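Brestudden House - Shared Rooms and Common Areas
Safety Inspection Checklist, January

Status key: S = satisfactory, A = action required, N = not inspected on this visit. Comments are to be read with the item they follow. Items marked A remain open until signed off in writing by the house office.

**Section A - Escape routes and fire doors**

- A.a Corridors free of stored goods: **A**. A clothes airer and two boxed shelving kits were found on the upper landing. The residents concerned were asked to remove them the same morning.
- A.b Fire doors close fully from any angle: **A**. The door to the east stair stops short of the frame when released gently. The closer should be adjusted by the contractor, Darbridge, and not by house staff.
- A.c Smoke seals intact: **S**. One seal has been painted over at the top corner. It is still flexible and should be looked at again at the next visit.
- A.d Exit signs lit: **S**.
- A.e Final exit opens without a key: **S**. The push bar is stiff in cold weather. Lubricate.
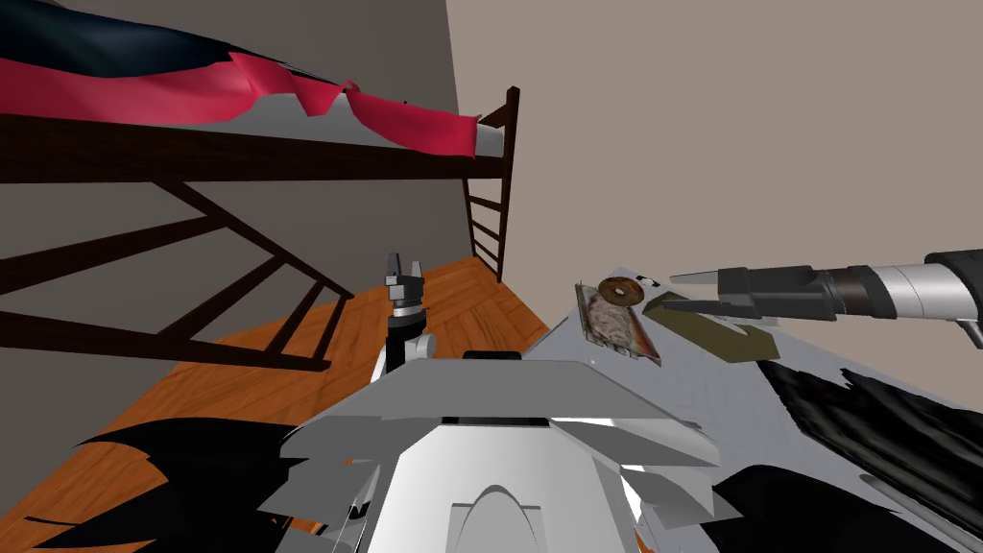

Dela Tsikata

**Section B - Alarms and detection**

- B.a Weekly alarm test recorded: **A**. The log has gaps in November and December. The tests may well have been done, but an unrecorded test cannot be accepted as evidence.
- B.b Detectors uncovered: **S**. Residents are reminded that covering a detector for any reason is a breach of the house rules.
- B.c Call points visible and unobstructed: **S**.
- B.d Sounders audible in all bedrooms with doors closed: **N**. To be carried out at 4 pm during the next full test, when most residents have agreed to be present.

**Section C - Kitchens and food**

- C.a Fridge temperature: **A**. The ground floor fridge read 8 degrees at the start of the visit and had not fallen by the end of it. Food that needs chilling should be moved to the upstairs fridge until the door gasket has been replaced.
- C.b Opened food covered and labelled: **A**. Several containers had no name or date. The house office will supply labels again, and unlabelled food will be thrown away at the monthly clean.
- C.c Cooked food not left out: **S**. Wraps, rice dishes and filled breads should be eaten soon after cooking or put in the fridge. Rice in particular should not be left at room temperature overnight.
- C.d Fire blanket in place and within its service period: **S**.
- C.e Extractor filters clean: **A**. Grease was present on the lower face of both filters. Wash in hot water with detergent and allow to dry fully before refitting.

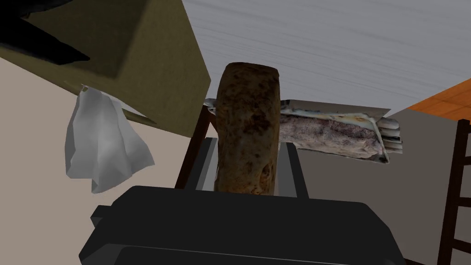 *Section C: a rolled burrito.*

**Section D - Electrical**

- D.a Portable appliances tested: **S**. The new Cletonari kettle was not on the register and has been added.
- D.b No extension lead plugged into another: **A**. Found in one bedroom. The resident had too few sockets near the desk, and this will be a recurring fault unless the room is rewired or the desk is moved.
- D.c Heaters supplied by the house only: **S**.
- D.d Sockets free of scorching or cracks: **S**. One loose faceplate was tightened during the visit with the circuit switched off.

**Section E - Raised beds and ladders**

This section applies to every bed with a sleeping surface above head height or reached by a ladder. It was added to the checklist after the Quaye wing was refurnished - earlier reports covered only standard beds.

- E.a Frame joints tight: **S**. Bolts should be checked with the correct hex key. Tightness by hand is no guide.
- E.b Guard rail fitted on open sides: **A**. On one bed the mattress in use is thicker than the model supplied, which reduces the height of the rail above the sleeper. The original mattress should be put back.
- E.c Ladder fixed at top and bottom: **A**. Movement of around 20 mm was felt at the foot of one ladder. The bed should not be used until this has been corrected.
- E.d Rungs clean and free of hanging items: **S**. Towels and bags had been removed since the previous visit.
- E.e Bedding kept clear of the ladder opening: **S**. Long blankets should be tucked in on the ladder side, so that feet do not catch when climbing down in the dark.
- E.f Clearance from light fittings: **S**.

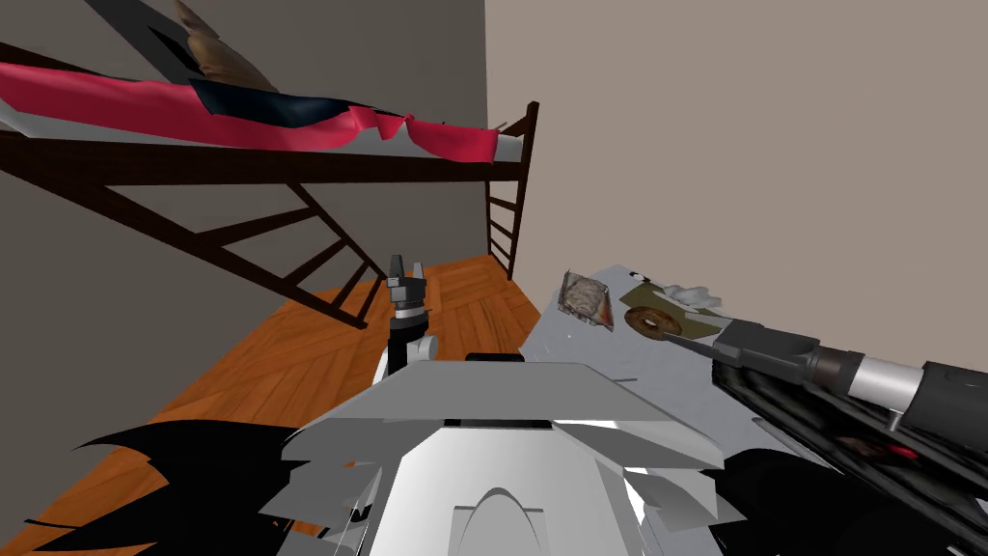

Booker Iwasaki has asked for it to be noted that item E.c was reported to the house office in December, that no reply was received, and that he does not think it fair to ask a resident to give up a bed without being offered another room for the same night. He also asks whether residents may tighten the bolts themselves if the hex key is left at the desk.

The point about a replacement room is accepted and has been passed to the house office as urgent. Residents should not carry out the work themselves. A ladder fixing that has worked loose may have damaged the timber around it, and this needs to be examined before the bolt is turned.

**Section F - Actions carried forward**

- East stair door closer - Darbridge
- Alarm log gaps - house office
- Ground floor fridge gasket - house office
- Ladder fixing and replacement room - house office, urgent
- Sounder test, 4 pm - all residents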